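Koko (podcast)

Koko is a comedy conversation podcast produced by the small audio house Caldeira and distributed through the listening app Prosto. Its two hosts discuss minor public holidays, most of them declared by trade bodies with something to sell, and try to observe each one before the end of the recording. They seldom manage it.

Format

A standard episode lasts 28 minutes, a length inherited from a community radio slot the programme no longer fills. The hosts are known on air as the Elder and the Younger, although listeners have established that the Younger is the older of the pair. Each episode opens with a reading of the holiday's official purpose, followed by an argument over whether it has one. A closing segment, "Apologies Received", is given over to corrections. In later series it takes up nearly half the programme, and some listeners skip straight to it.

Background

The show grew out of a blog called Hukuteck, which began as a place to review science fiction paperbacks and drifted, by way of a long post about a holiday devoted to envelopes, into its present subject. The blog still exists. It is updated whenever the hosts fall out, as each prefers to have the last word in writing.

Caldeira took over production in the second series and introduced a theme tune, a proper microphone and a running order. The running order was dropped after two episodes.
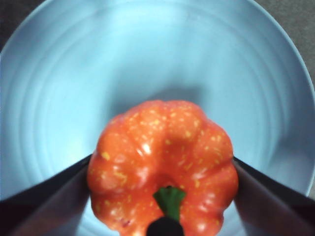

Hukuteck Desk
Contributing editors, audio and comedy

Notable episodes

The harvest special is generally regarded as the point at which the programme found its audience. It was planned as a calm discussion of autumn customs and became a dispute over whether soup counts as a celebration. The matter was put to a vote in the Prosto comments, where 300 listeners took part and the result was a tie. Both hosts claimed victory, and both have gone on doing so every autumn.

The live recording held one May, in the function room of a bowls club, is remembered less fondly. The room had been booked for the wrong evening and the hosts shared it with a beginners' line dancing class, which can be heard throughout and is credited as a guest.

Reception

Reviews have been warm, if cautious. The show is often praised for its research, a compliment the hosts have tried to discourage. Critics of the later series complain that the holidays have become a pretext for talking about parking.

Merchandise is limited to a wall calendar. The first printing ran to 300 copies and left out the last week of November, and is now the edition collectors ask for. The corrected version remains widely available.

See also
Unofficial observances
Comedy podcasts
Line dancing in popular culture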